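### 3.2 Condução das sebes e registo da rebentação

As sebes estudadas dividem as parcelas de pastagem da exploração Rusnák, na encosta norte de Arnness, e são compostas sobretudo por pilriteiro (*Crataegus monogyna*), com abrunheiro e aveleira em proporção variável. O solo é franco-argiloso, com drenagem deficiente na parte baixa da encosta. Nenhum dos troços tinha sido deitado nas duas décadas anteriores ao ensaio. A manutenção limitava-se ao corte mecânico lateral, o que deixou a base das plantas aberta e concentrou a ramificação acima da altura do peito.

Foram demarcados 2 troços contíguos, cada um com 200 m de comprimento. O primeiro foi conduzido segundo o estilo tradicional da região de Latari, em que as hastes são cortadas junto ao solo até restar uma lingueta de casca e borne e depois inclinadas no sentido ascendente do terreno. O segundo recebeu apenas uma poda de rebaixamento. Em ambos os casos o trabalho foi feito em fevereiro, antes do abrolhamento, pela mesma equipa e com as mesmas ferramentas manuais. A motosserra foi usada só nas hastes em que o podão não permitia um corte limpo.

A estacaria foi obtida no local, a partir de varas de aveleira retiradas durante a limpeza. O entrançado superior, também de aveleira, foi aplicado depois de deitadas todas as hastes de cada secção. Bohumila Urban orientou o trabalho de corte e decidiu, planta a planta, quais as hastes a conservar. Os critérios foram a vitalidade aparente da casca, a ausência de podridão no colo e a possibilidade de deitar a haste sem cruzar as vizinhas. As hastes mortas ou demasiado grossas foram eliminadas rente ao solo.

No troço deitado foram marcadas 78 cepas de pilriteiro com etiquetas de alumínio presas à base. A marcação seguiu a linha da sebe a partir da cancela inferior e excluiu as plantas situadas junto a valas, onde o gado tinha acesso à folhagem. No troço rebaixado adotou-se o mesmo procedimento. Em cada cepa registaram-se o diâmetro do colo, a espessura da lingueta no ponto mais fino, o ângulo final da haste e o número de rebentos com mais de cinco centímetros emitidos abaixo do corte.
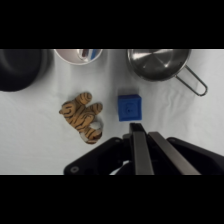

**Figura 2.** Superfície coberta com pano branco.

A espessura da lingueta foi medida com craveira logo após a inclinação da haste. Quando a madeira fendeu ao longo do fio, tomou-se o valor da parte ainda ligada à cepa e anotou-se a ocorrência da fenda. O ângulo foi lido com clinómetro a meio comprimento da haste, porque junto à base a curvatura torna a leitura pouco repetível. Matúš Vaněk fez todas as leituras de ângulo e de espessura, de modo a evitar diferenças entre operadores. A contagem de rebentos foi feita por duas pessoas em separado, e nos casos de desacordo repetiu-se a contagem em conjunto.

A altura e a largura da sebe foram medidas a intervalos regulares com uma vara graduada. Para estimar a densidade da base usou-se um painel quadriculado colocado do lado oposto ao observador, contando-se as quadrículas visíveis através da vegetação. Este método tem limitações conhecidas no inverno, quando a folhagem não contribui para o fecho, e por isso as leituras só foram comparadas dentro da mesma estação.

Os dois troços foram vedados com arame e rede do lado da pastagem, a uma distância suficiente para impedir o pastoreio dos rebentos novos. Do lado do caminho não se colocou vedação. Uma secção curta do troço rebaixado sofreu danos de coelho na primeira primavera e foi retirada da análise, sem substituição. Não se aplicou adubo nem herbicida, e a vegetação herbácea junto às cepas foi cortada à foice.

A segunda campanha de medições terminou em setembro de 2024. As etiquetas foram conferidas com o mapa do troço elaborado no serviço florestal de Wutirport, e as que se tinham soltado foram repostas com base na distância à cancela. As cepas cuja identidade não pôde ser confirmada ficaram fora da comparação entre campanhas, embora os seus valores iniciais entrem na caracterização geral do troço.

### 3.3 Tratamento dos dados

A relação entre a espessura da lingueta e o número de rebentos foi analisada por regressão de Poisson, com o diâmetro do colo como covariável. Como só existe um troço por tratamento, a comparação entre a sebe deitada e a rebaixada é apresentada de forma descritiva, sem teste formal. As hastes com fenda foram incluídas no modelo principal e excluídas numa segunda análise.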